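Review: Koltness cue light system, stage manager's desk and outstation set

The Koltness is a wired cue light system for small and mid-sized theaters. It replaces the usual box of household switches with a proper desk unit, and it is sold as a base set that can be extended. We ran it through a full production of Pultura, a new two-act play by Ebenezer Nyarko, from the technical rehearsal in March to closing night.

The base set has one desk unit with eight channels and four outstations. Each outstation has a red standby lamp, a green go lamp and an acknowledge button. Cable is not included. Connections are standard XLR, so most houses will have enough on the shelf.

Setup was simple. Delyth Beddoe, who stage managed, had the desk working before the half. Channels can be grouped onto a master switch, and the grouping is kept when the power is turned off. The switches have a firm action and can be told apart by touch in a blackout. Labels go on a recessed strip that takes ordinary white tape.

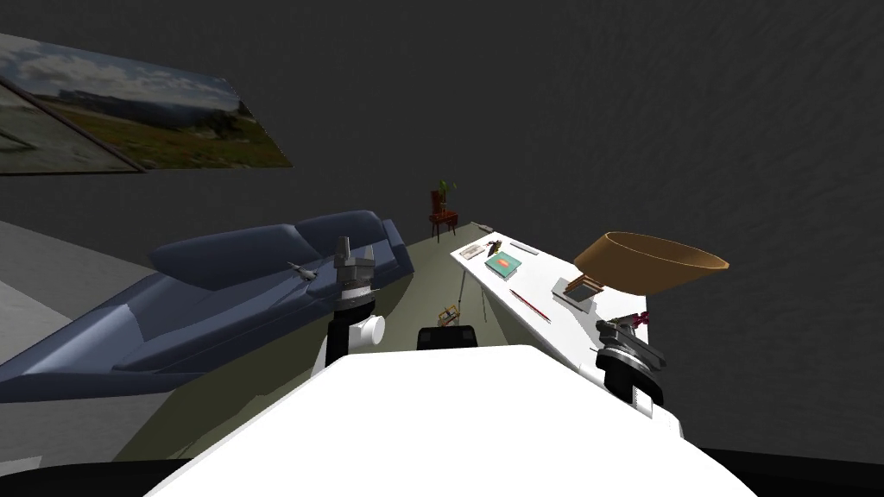
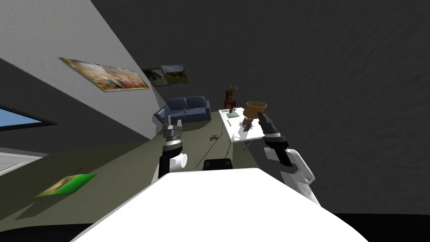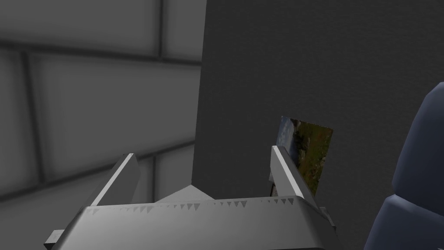
Can the outstations be dimmed for use near the audience?
Each one has a dimmer on the rear with seven steps. The lowest was dark enough for a position in the front wing, and the lamp could still be read by an actor standing beside it.

Response is immediate on both lamps. The standby lamp flashes until the button is pressed, then holds steady, and the same change shows at the desk. In act two there is a run of three fly cues during a scene change, and Iddrisu Quaye on the fly floor took all of them from lights alone with the headset off.

There are faults. The outstation casings are light and will slide on a polished floor, so we fixed ours down with hook-and-loop strip. The mounting bracket is an extra and should be in the box. The acknowledge button clicks loudly enough to be heard in a quiet scene. The power supply is a plug-top type with a thin lead and no locking connector, a poor choice for a desk that gets moved between rehearsal room and theater.

The older Grelano desk has a better button and a heavier case, but its groups have to be set again after every power cycle. For a house with changing shows, the Koltness is the more useful of the two. For a permanent installation I would still fit the Grelano.

Reviewed by Mariama Gbeho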